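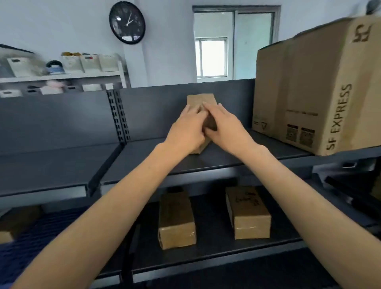

Shelf and box tips for the robotics club room

Updated 1/22/24. Quick list, mostly for the new kids on the sorting project. Add yours at the bottom.

Small boxes go flat, on the long side. Standing up they tip when you slide the one next to them. Ask Ailbhe Dolan about the servo horns.

Write on the box. Marker, big letters, top AND one end. Tape over the writing so it doesnt smear.

Pick boxes for the Gikik arm task: plain kraft, same size if you can, no crushed corners. Anything over 500 grams stalls the wrist. Weigh first, we have a kitchen scale in the drawer with the Cullex motor drivers.

Two hands when you reset the shelf between runs. Fingers on the side and the top edge, not the flaps. Flaps pop.

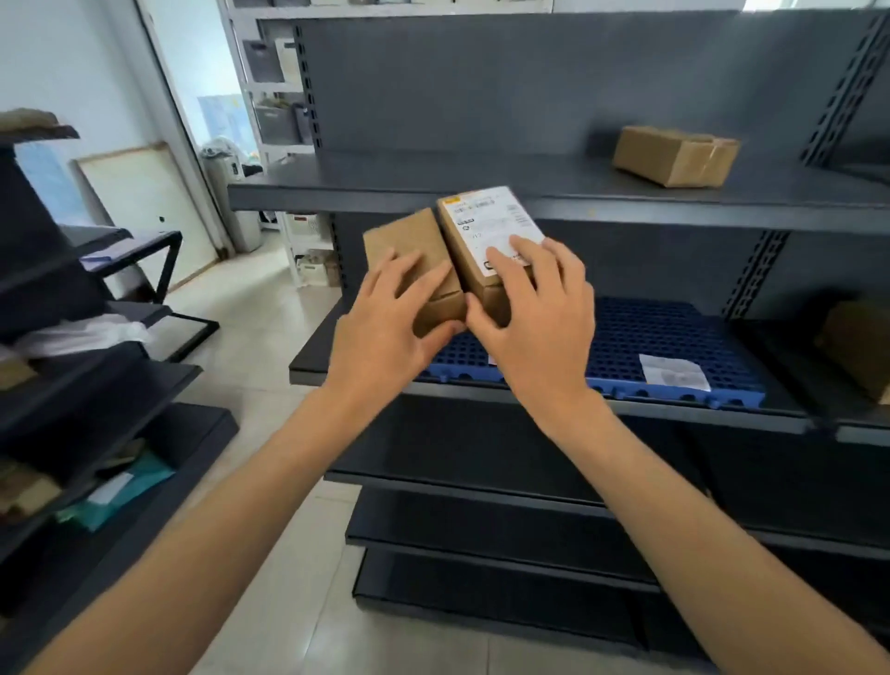 Shipping labels - leave them on or take them off, but do it the same for all the boxes in a run. Half and half messes up the reader. If they have to come off: hair dryer on low, start at a corner, pull slow. Leftover goo comes off with cooking oil, then dish soap on a damp rag.

Metal shelves are slippery. Rubber drawer liner works, cut it 2 inches short of the front lip or it curls up and catches the gripper. Daly brand liner left a residue on ours, so wipe teh shelf if you pull it up.

Shelf brackets: push down till they seat. Then push down again. Declan Mac Carthaigh lost a whole afternoon of trials to one loose hook.

Crumpled tape end? Fold the last half inch under so theres a tab. Saves your nails.

Keep the shipping cartons till after the March meet, we need them for the trip. Around 5 big ones should do it. Spare key for the room is in 121, sign it out - Florkeo team has the other one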